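Waist patch (jeans) 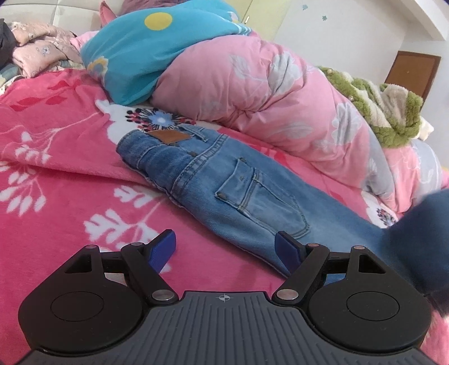

A waist patch, also called a back patch or jeans label, is a piece of leather, imitation leather, card or cloth sewn to the back of a pair of jeans at the waistband. It usually carries the maker's name, a trademark and sometimes the size. Leather patches are often brown, and they take the shape of whatever the denim does: on jeans folded lengthwise, the patch bends along with the waistband. Patches are most often placed to one side, next to a belt loop, and less often in the center.

Materials

Early patches were cut from real hide. Leather shrinks and stiffens in hot water and can crack after repeated machine drying, so many makers changed to heavy card or coated paper. Card patches keep their size but wear through at the stitching. Woven cloth patches last longest in the wash and are common on children's jeans. Imitation leather is used on most low-priced pairs.

The Coutinho workshop in Grulberg, which cuts patches for several small denim makers, uses hide 3 mm thick before pressing. A single order is normally more than 2,000 pieces.

Marking

Designs are pressed with a heated metal die, printed, or burned in with a laser. Pressed marks stay readable after the surface has darkened. Printed marks tend to fade first where a belt rubs.

Attachment

The patch is sewn on after the waistband is closed. A plain stitch runs around all four sides, or along the top and bottom only. Fokum jeans have the lower edge of the patch left open, so that a belt can pass behind it. On Mernura jeans the patch is caught under the belt loop at one end.

Care

Jeans with a leather patch are usually washed inside out in cool water and dried flat or on a line. A dry patch can be treated with a small amount of leather conditioner, kept away from the denim, where it may leave a stain. Ironing over the patch is not advised.

See also: Belt loop; Rivet; Yoke (clothing); Pocket flap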